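Well, friends, we have come to the end of our long winter book, and I think most of us closed Kafka's The Trial with a sigh of one kind or another! Fourteen of us had promised ourselves we would talk only about the cathedral chapter, and of course we spent most of the evening on the uncle, the lawyer, and whether Josef K. could ever simply have stayed home. (I say yes, but I was badly outvoted.)

What struck me on this second reading was how funny the early chapters are, and how quickly the city closes in, with its attics and stairways and hallways where a court might be sitting behind any door you happen to knock on.

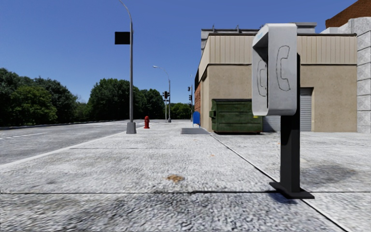
Agata Bellini wrote in afterward to say that she disagrees with nearly all of this, that K. is proud and rude from the first page, and that she stopped pitying him well before the priest called his name. We start the next one at 8, same room, and do bring your notes.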